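Is the Penrose hand-held gripper kit worth hiring for a small finishing shop?

Print this page | E-mail this page

Asked by Roy Parsons in June

We finish large moulded panels, mostly glossy white, and I've been offered a kit called Penrose by a firm called Nistex. You hold a gripper in your hand, do the job the way you normally would, and they take the recordings away and use them to teach a robot arm. The hire covers two grippers and 37 hours of recording. After that they quote for the arm.

The salesman says it will learn to press, hold and wipe on any surface. He also says 85 per cent of jobs come out right "straight from the box". I asked which jobs and he said a range. I asked whether any of them were shiny and curved and he said he would get back to me, and he hasn't.

My wife Maureen does the books and thinks we'd be paying to do their homework for them. I half agree, but we can't find people for the finishing bench and I would like to be proved wrong. Has anyone used it on something bigger than a coffee mug?

Answer from Sibusiso Moodley

We had it in on trial. I went in doubtful and came out a bit less so about the tool and a bit more so about the claims.

The gripper itself is fine. It is bulky and the cable gets in the way when you walk round a big piece, but my lot were used to it by the afternoon. The recordings are another matter. They lean heavily on what the camera on the gripper sees, and if your work is anything like ours, what it sees is mostly blank white. 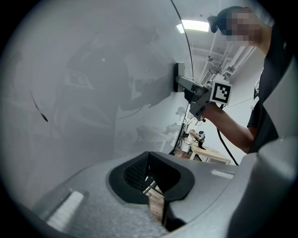 Tip held against a curved white panel, with the room reflected in the gloss.

Look at what there is to go on in a view like that. A seam line, a small dark streak, and a lot of pale surface with ghostly shapes in it. I asked Nistex how the arm would tell a scuff from a reflection and was told it "picks that up from the data". Perhaps it does. I wasn't shown it doing so on any panel of mine.

The other thing is pressure. A picture doesn't tell you how hard someone is leaning, and in our trade that is the whole job. Ask them in writing whether the kit you are being offered records force. Ours didn't, and there was an extra charge for the one that did.

If you go ahead, make them show you the arm working on your own panel before you sign for the second part. They didn't like it when I asked, but they agreed to it. We're still waiting for a date.

Answer from Imogen Greenwood

About the 85 per cent. I was given the same 85 by Prolteck when they were selling a different kit, so I would want to see the sheet it comes from. How many tries, on what, and who decided it had come out right?

Also check who keeps the recordings. In the contract I saw, the firm kept the lot and could use it for other customers. Your wife has a point.

Answer from Jordan Goodall

never used penrose but we had the Clorutell one and it sat in a cupboard. get a polishing jig, cheaper

Print this page | E-mail this page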